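Startseite Produkte Handgreifer Anleitungen Ersatzteile Kontakt Suche

Runitz Handgreifer – Benutzerhandbuch
Kapitel 4: Aufgaben von Hand vormachen

Schön, dass Sie bis hierher gekommen sind! Wenn Sie Kapitel 3 abgeschlossen haben, ist Ihr Greifer geladen, mit der Software Zerkeo verbunden und auf Ihre Handgröße eingestellt. Jetzt beginnt der Teil, für den Sie das Gerät vermutlich angeschafft haben: Sie machen dem Roboter eine Arbeit vor, so wie Sie sie einer neuen Kollegin zeigen würden, nur eben mit dem Greifer in der Hand und ein wenig langsamer als gewohnt. Nehmen Sie sich für das erste Mal ruhig einen ganzen Nachmittag Zeit (und einen Tee dazu, aber bitte nicht auf den Arbeitstisch).

4.1 Vor der ersten Aufnahme

1. Räumen Sie den Arbeitsplatz so ein, wie er später auch für den Roboter aussehen soll. Gegenstände, die im Alltag dort liegen, dürfen selbstverständlich liegen bleiben.

2. Sorgen Sie für gleichmäßiges Licht. Deckenlampen sind gut geeignet, tief stehende Sonne durch ein Seitenfenster macht dagegen gern Ärger.

3. Wischen Sie die Linse mit dem beiliegenden Tuch ab. Küchenpapier hinterlässt feine Kratzer, die man erst viel später bemerkt.

4. Prüfen Sie die Greifflächen beider Finger. Staub und Klebstoffreste lassen sich mit einem leicht angefeuchteten Tuch entfernen. Lassen Sie die Flächen vollständig trocknen, bevor Sie etwas anfassen.

5. Öffnen Sie in Zerkeo ein neues Projekt und geben Sie ihm einen Namen, den Sie in einem halben Jahr noch verstehen. »Tassen ins Regal« ist besser als »Test neu 2«.

VORSICHT: Quetschgefahr! Fassen Sie während der Bedienung niemals zwischen die Finger. Die Rückstellfeder schließt schneller, als man denkt, besonders wenn man nebenbei mit jemandem spricht.

4.2 Öffnungsweite einlernen

Der Greifer muss wissen, wie weit »ganz offen« und »ganz zu« bei Ihrem Gerät tatsächlich sind. Beide Werte verschieben sich ein wenig, wenn Sie Finger tauschen oder eine Schraube nachziehen. Bitte wiederholen Sie das Einlernen deshalb nach jedem Umbau.

1. Halten Sie den Greifer frei in der Hand, ohne dass die Finger etwas berühren.

2. Wählen Sie in Zerkeo den Punkt »Öffnungsweite« und drücken Sie »Beginnen«.

3. Öffnen Sie die Finger bis zum Anschlag und halten Sie sie dort, bis der Signalton zu hören ist. Eine schlichte, helle Wand als Hintergrund macht die Sache leichter, denn davor heben sich dunkle Finger besonders gut ab.
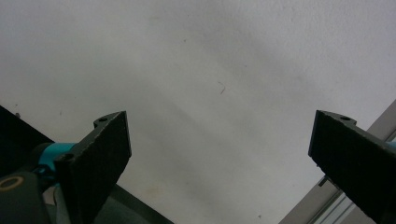 4. Schließen Sie die Finger langsam und ohne Druck, bis sich die Greifflächen gerade berühren. Warten Sie wieder auf den Ton.

5. Wiederholen Sie beide Bewegungen, bis Zerkeo den Wert übernimmt. Die Anzeige muss mindestens 91 Prozent Übereinstimmung melden. Bleibt sie darunter, sitzt meistens ein Finger locker, und Sie finden in Kapitel 7 die passenden Anzugswerte.

Hinweis: Wer Handschuhe trägt, sollte auch mit Handschuhen einlernen. Unsere Kollegin Marisol Whitlock aus der Schulung legt darauf großen Wert, und nach etlichen Rückfragen aus kalten Lagerhallen können wir ihr nur beipflichten.

4.3 Die Aufgabe vormachen

1. Bringen Sie den Greifer in die Ausgangslage und warten Sie zwei Sekunden, bevor Sie die Aufnahmetaste drücken.

2. Führen Sie die Arbeit in einem Zug aus. Bewegen Sie sich ruhig und gleichmäßig. Kleine Pausen vor dem Zugreifen sind willkommen, langes Zögern mitten in der Luft lernt der Roboter leider getreulich mit.

3. Öffnen Sie die Finger beim Ablegen vollständig, bevor Sie die Hand zurückziehen.

4. Kehren Sie in die Ausgangslage zurück und beenden Sie die Aufnahme.

5. Stellen Sie die Gegenstände für den nächsten Durchgang etwas anders hin. Ein paar Zentimeter Versatz oder eine Drehung reichen aus.

Für eine einfache Aufgabe empfehlen wir 32 Durchgänge als Anfang. Das klingt nach viel, geht nach dem ersten Dutzend aber erstaunlich leicht von der Hand. Im Werk Flalcombe sind für das Einsortieren von Besteck am Ende 3.041 Aufnahmen zusammengekommen, so weit müssen Sie natürlich nicht gehen!

Hinweis: Misslungene Durchgänge dürfen Sie ohne schlechtes Gewissen verwerfen. Halten Sie dazu die Aufnahmetaste gedrückt, bis der tiefe Ton erklingt. Ist Ihnen ein Gegenstand kurz verrutscht und Sie haben ihn sauber nachgefasst, behalten Sie die Aufnahme lieber, denn auch das Nachfassen will gelernt sein.

4.4 Korrigieren per Fernsteuerung

Läuft die Aufgabe auf dem Roboterarm schon recht ordentlich, bleiben oft ein oder zwei Stellen übrig, an denen es hakt. Dafür gibt es das Steuerpult Chien.

1. Starten Sie die Aufgabe mit verringerter Geschwindigkeit.

2. Drücken Sie kurz vor der schwierigen Stelle die Übernahmetaste. Der Arm hält an und folgt ab jetzt Ihrer Hand.

3. Führen Sie die Bewegung zu Ende und lassen Sie die Taste wieder los.

VORSICHT: Halten Sie sich bei der Übernahme außerhalb des markierten Bereichs auf, und behalten Sie den Not-Halt in Reichweite.

Fragen zu diesem Kapitel beantwortet Lok-yiu Fu im Kundendienst, telefonisch bis 17 Uhr. Halten Sie bitte den Projektnamen aus Schritt 5 in Abschnitt 4.1 bereit.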